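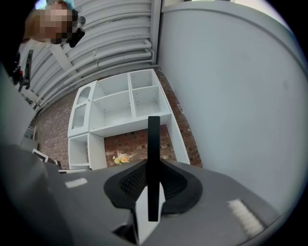
*Artificial flowers on the floor under the white shelves, brick wall behind.*

## Can a home robot handle tidying up a desk and shelves yet?

**mapletoast**

Hi all! First post here, long-time reader of the floor-cleaner threads. I love the idea of a machine that does the small pick-up jobs, the ones where something goes back where it belongs. Vacuuming is covered at our place (a Shih, six years old, still going strong), and I'm ready for the next thing!

What I mean is a room with a desk, some open shelves, a few picture frames and a vase of fake flowers. Flowers back in the vase, frames standing up, chair pushed in. I do this every morning before work and it takes me a few minutes, so I'm not desperate. I'm just really curious how close we are. I have $2000 put aside and I'd happily spend it on a single arm on a stand if it could do even part of the list. Does anyone here have one doing real chores, at home or in a shop?

Also, do fake flowers count as easy or hard? My brother says easy. I'm not so sure.

---

### Hưng Đinh

Great question, and your brother is wrong about the flowers! They're one of my favorite test objects because they're so awkward. The stems go in every direction, the blooms squash, and the part you want to hold is usually underneath something. Then the stems have to go into a narrow opening, and if you come in at a bad angle the whole vase goes over.

I run a small arm on a bench at home and I've been teaching it desk jobs since September. Teaching means doing the task over and over yourself, with grippers in your hands, so the motion gets recorded along with what the camera sees. Then you train on that and cross your fingers. I had 63 good recordings of putting a stem in a vase when I first tried it, and the arm would drift over to the vase and sort of hover. I kept recording on and off all fall. By the time I had 1000 it was getting the stem in 68 times out of a hundred, which made me unreasonably happy.

Picture frames are a different kind of hard. A frame leaning against the back of a desk is fine to grab, since there's a top edge sticking up. One lying flat is a pain. The fingers have nothing to get under, so you either slide it to the edge of the desk and pinch it there, or you press on one side and hope it tips. With two hands you can hold one side down and lift the other. I'd plan on two arms if frames matter to you.

Look at how much is on an ordinary desk, too. On this one there are flowers in a vase and three dark frames, one of them leaning at the back and another flat near the front, with drawers underneath and an office chair close by. A person sorts that out without thinking. For an arm, each of those is its own little project, and the chair is one I haven't even started.
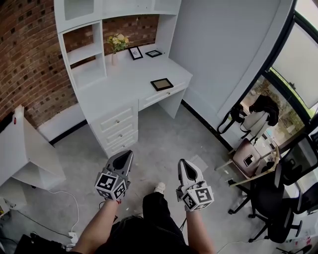

Does the robot have to be taught in the same room it will work in?

It helps a lot, especially at first. A skill learned at one desk often gets shaky at another, because the height, the light and the background all change. Recording in several rooms makes it sturdier, but you should still plan on a few more sessions wherever the robot is going to live.

To get back to your budget: $2000 can get you a hobby arm and a decent camera if you shop around and already own a computer that can do the training. It won't get you something you switch on and walk away from. If you like tinkering, go for it, it's the most fun I've had in years. If you only want the room tidy, keep your money a while longer.

One practical tip. Start with putting things *into* a wide container (pens in a mug, blocks in a bin). It works early and keeps your spirits up while you struggle with the flowers.

Same chore from lower down, with the vase on the shelf and a small frame leaning against the brick beside it. From this height the frame is much easier to see as a thing standing up, so I like having a camera near the gripper as well as one up high.

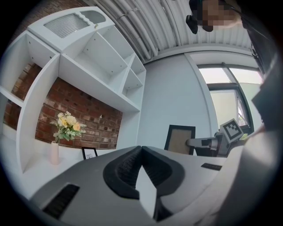
### benchvise_dot

Shop side here. We have a Divico arm at Zanesley and it loads parts into a fixture all day long and it's wonderful at it. Same part, same spot. We asked it to put wrenches back on the pegboard once and that went badly. So shop chores yes if they repeat, tidying no, at least for us.

The newer ones that learn from people are exciting though. I'd buy one for sweeping up chips in a heartbeat.

### tallulah.k

get a Honham, my neighbor loves hers

**mapletoast:** Thanks, but isn't the Honham a window washer?

**tallulah.k:** oh, yes it is. it's very good on windows

**mapletoast:** Ha, okay! Hưng, thank you so much, I'm going to start with pens in a mug. Did you use soft fingertips or the hard ones that came with the arm?

**Hưng Đinh:** Soft! I glued strips of rubber mat on mine. The hard ones kept letting the stems roll.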